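Setting up the two-arm bench, and what I do to keep it going

Posted 7 January 2025

I look after a two-arm cell in the back half of the workshop at Pliltbridge. It does sorting and handover work on small metal parts for Polham, and when it isn't doing that it is being taken apart by me. A few people who run similar benches have asked how I keep the two arms agreeing with each other, so I am writing the whole routine down. Most of it is dull. It's the routine as of this winter, and it will change again when the new mats come in.

The layout

There are two work surfaces, one behind the other, with an arm serving each. The surfaces are at different heights. That came from the tables we had and it has stayed because the programs now depend on it. Both are covered in green anti-static mat. Shelving stands on the side for parts going in and out, and there is a slotted rack further back for trays and fixtures.

Each arm carries the same style of two-finger gripper, with jointed black links. I wanted matching grippers so that I could keep one set of spares. That has paid off. I have swapped a finger from one side to the other in the middle of a job and carried on after a short re-zero.

Each wrist also has a small camera on it, looking out past the fingers. The program uses it to find the mark on the mat, and I use it for nearly everything else. It saves me from putting my head in places where my head shouldn't be.

Before I touch anything

I park both arms, put the cell in hold and lock it, and then I put the key in my pocket. I do this even for a two-minute job. The arms are slow in teach mode and people get relaxed around them, me included.

Then I write down what the fault looked like before I start changing things. I used to skip this. Last September I spent a full afternoon on a handover fault, adjusting the gripper, the mat and the camera in turn, and at the end of it the fault was gone and I had no idea which of the three had done it. It came back two weeks later and I had to start over. Now there is a notebook on a string.

Cleaning

The mats get wiped at the end of each run with the cleaner the supplier recommends and a lint-free cloth. Ordinary household spray leaves a film on them, and the film spoils the anti-static surface and makes the parts slide. Scuffs don't bother me. They don't wipe off and they don't affect anything. What does matter is loose debris near the mark. A crumb of packing foam is about as bright as anything on the table when the camera looks at it, and the older version of our vision script would sometimes take it for a corner.

The fingers get a dry brush around the hinges. Metal dust settles there and turns into a paste if anybody has been generous with the oil. I don't oil the hinges at all. The bushings in ours are meant to run dry, and the one time I tried a drop of light oil I had to strip both fingers to get it out again.

The camera windows get a lens wipe. I check them last, so I don't put fresh dust on them from brushing the fingers.

Checking the finger bolts

This is where most of my faults have come from. The links are held by round-headed bolts, and these work loose a little at a time. You won't see it by looking. What you get is a gripper that closes a touch off center, then a part that sits a touch crooked, then a handover that fails on maybe one part in a tray.

My check goes like this. With the cell locked, I take each fingertip between finger and thumb and rock it sideways. There should be a very small amount of play, the same on both. If one is looser, I go down the links from the tip to the body, holding each joint and rocking the next, until I find the one that moves.

The loose bolt comes all the way out. I clean the thread, add one small drop of medium thread locker and put it back with a torque driver. I don't nip bolts up in place anymore. A bolt that has been nipped up over old thread locker feels tight and isn't.

After that I put a paint mark across the bolt head and the link where it won't get in the camera's way. If the line breaks, the bolt has turned.

I do the full bolt check every 4,000 cycles. The controller counts them and I have a reminder set. In between, I do the rocking check whenever I have the cell locked for something else, because my hands are there anyway.

Cables

The cables on the arms have clips along the casing, and the clips crack. Once one goes, the cable hangs in a loop and the loop finds something to catch on. I replace clips in pairs. The floor cables are a separate problem, and I have never fully won. They get coiled up, they get moved to let a trolley past, and they get left in a heap by the wall. The only firm rule is that none of them may cross the strip where you stand to work at the back table.

For the bench itself, anything that runs up over the table edge has to be clear of the arm's lowest pass. I test this by running the full program at teach speed with my hand on the stop.

The mark

The two arms have no idea where the other one is. Each knows where it is relative to its own base, and the only thing they share is what the cameras can see. So we have a small yellow square on the front mat, and everything is measured from that.

I have been through three ways of making it. The first was marker pen, which wore away. The second was a printed label, which was very accurate and which curled at the corners within a month. A lifted corner throws a shadow and the camera reads the shadow as an edge. What I settled on was the dullest yellow I could find, small, pressed down hard, and replaced when the edges go fuzzy. Shiny yellow is no good under our overhead lights. The green floor already throws enough reflections around.

Any time the mark is replaced, the whole alignment has to be redone, even if you are sure you put the new one in the same place. You didn't.

Aligning the two arms

I bring the front arm in low over its mat with the gripper open, until the mark sits between the two fingertips in the camera view. Left and right is easy to judge by eye to begin with, as the fingers are symmetrical and the mark is either in the middle or it isn't. Then I let the script do the fine part. It takes a reading, turns the wrist, takes another, and works out how far the camera is off from the true center of the grip.

If that number is more than 0.3 mm away from the last one in the notebook, I stop and go back to the bolts. It is nearly always the bolts.

The back arm I do second. It waits over the raised mat with its gripper open while I look for anything that has moved on that side. The mat there hangs over its front edge a bit and it can creep forward when people lean on it. If it has crept, I pull it square before going any further.

With the front arm on its mark, its wrist camera gives a view across to the back table too, so I can check the other gripper from the same position.

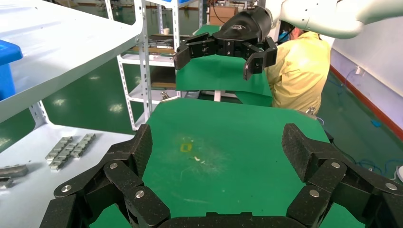

Handover test

Once both arms have a good reading, I run the handover with a plain block before I trust it with real parts. The front arm picks up, lifts, and offers. The back arm closes, waits for its own grip signal, and only then does the front one let go. I run 87 of these, which is one full tray, and write down any that needed a second try.

I allow none on the block. On the chain-link bars I allow up to 4, since they are awkward to hold. They have ridges, the fingertips are flat, and if a tip lands on the top of a ridge the bar will rock. We tried softer pads and they tore. For now the program shifts half a link along and tries again, and that takes care of most of it.

If the block test fails, I look at which arm lost it. Dropped while lifting is the front gripper. Dropped after the release is the back one. Twisted between the two means the alignment is off, and I do the alignment again from the beginning. There is no point in nudging a single position by hand. I have done that, and you end up with a program full of small corrections that nobody can explain a year later.

Spares I keep on the shelf

One complete left finger and one complete right finger, assembled and bolted up. A bag of bolts. Thread locker, in date. Cable clips. A spare camera with its bracket already fitted. A roll of the dull yellow. One fuse of each kind the controller takes, which I have needed once.

I order most of this through Lockwood. The finger links come from Serkier and the wait is long, so I reorder when I open the last set.

Things I still want to fix

The raised mat needs a proper clamp along its front edge. The lighting over the back table is brighter than over the front, and I have the two cameras on different exposure settings to make up for it. It works until somebody changes a tube. I would also like the cycle counter to show on the outside of the cabinet, so I can read it without logging in.

The clamp is first. I have the strip cut for it already and need to drill it.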